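Juvovlow two-finger gripper kit
Hand-held and bench-mount versions, for home builds and shared workshops

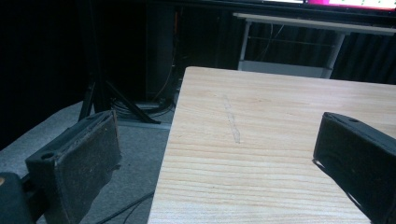

Overview

The Juvovlow is a parallel gripper sold as a kit of parts. It has two boxy black fingers that close towards each other, a body, one servo and a link set. It can be held in the hand for trying out grips, or bolted to a small arm once you have one. Ramden supplies the kit complete or as separate spares.

Each finger has a foam pad on its flat inner face and a small round hole in the top for mounting. The pads are a wearing part. They scuff, pick up dust and start to fray at the edges and corners with use, and they still hold light objects in that state. Change them when a corner lifts far enough to catch on what you are picking up.

What is in the box

Gripper body with servo fitted
Left and right fingers, pads already stuck on
Link set and pins
One spare pair of foam pads
Screws, hex key and printed instructions
Servo lead, plain ends

You will also need a 6 V supply and a servo controller. The Yoo single-channel board fits the bolt pattern on the back of the body and is sold separately. Any controller that gives a standard hobby servo signal will do.

Specification

Opening, pad to pad: 89 mm
Finger length: 46 mm
Weight without lead: 426 g
Supply: 6 V DC
Recommended load: small dry objects, cardboard, foam, light wood
Assembly time: about 3 hours

Assembly notes

Fit the links before the fingers. The pins are a push fit and should not need a hammer. If one is tight, run a drill bit through the hole by hand and try again.

The left and right fingers are not the same part. Check that the pads face each other before you do up the screws. Leave the screws slightly loose, close the gripper on a piece of card, then tighten.

Set the servo to its middle position before you attach the arm. Kits bought before March had a different servo arm, and the old instructions still apply to those.

Using it on a bench

A plain wooden board makes a good test surface. Start with the fingers well above it and bring them down slowly. Keep power leads on the floor away from your feet and tie up any slack.

Pads can be wiped with a slightly damp cloth. Do not use solvent, which softens the glue. To replace a pad, peel off the old one, scrape the finger clean and press the new one on for a minute. Leave it overnight before use.

Spares

Foam pads, pair
Finger, left or right
Link set with pins
Servo
Body, bare

Collection and delivery

Kits are sent by post within the UK. Collection from the Alville workshop is free, but please order first and wait for the message that it is ready. Opened kits can be returned if no glue or thread lock has been used.

Page updated October 2025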